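ok so the Padilla recall hearing. I watched all four hours of it on the county stream so you don't have to, and I have thoughts

1/ Quick catch-up: the recall people turned in 1,141 signatures against Supervisor Padilla. The Clerkside Bulletin says 80 of them got tossed for bad addresses. Still plenty to get on the ballot!

2/ Padilla opened by calling the whole thing "a tantrum with clipboards." Her own side winced. You could hear a chair squeak

3/ Then Supervisor Zolach (who has wanted her seat as chair since forever) read her old campaign flyer out loud. The entire flyer. Including the phone number

4/ She called him a "part-time supervisor and full-time podcast guest" and the gavel came out. Ten-minute recess, around 9 pm
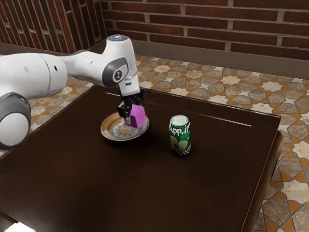

5/ Back from recess and they finally got to the Kavik Road contract, the thing people are mad about in the first place. She voted yes on it, then told a radio host she'd been "against it in spirit." Come on

6/ Public comment was way better than the board. One lady used her whole two minutes to ask both of them to apologize to the clerk. Huge applause (from me too, on my couch)

7/ Vote to set the recall date passed 3-2, so it's on for March. I'm still undecided, and I'm going to go read the contract before I yell at anybody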